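Oct 2, 2018

What a day at the Hokdale cell! The fault finally has a face, and it's a threaded shaft. 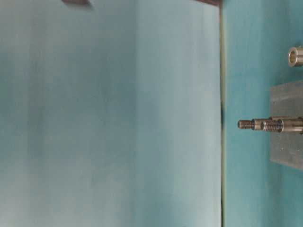

Myung-ja reckons it was never the thread at all, and that I should quit blaming the part and go look at the homing routine. She said the arm had been creeping off its zero since the last restart, and every insertion after that started a hair too low. I argued for a good ten minutes (I love arguing with her about this stuff) and then went and pulled the log.

She was right! Cycle 1083 is where the torque spikes. It jams, backs off, tries again, and keeps retrying up to 19 times before the fault trips. That's a terrible limit. Paul set it in the old program and I never changed it -- my own fault, that one.

The stepped end is such a lovely bit of turning, coarse thread behind the fine tip, and I hate thinking of an arm leaning on it like that. Nam-gil wants the guard interlock checked too before anyone runs it at full speed. Fair enough.

Retry limit is now two. Tomorrow I re-home from cold and go again from the top -- can't wait. Must ring Sastotdale about the spare encoder, and bring my own mug.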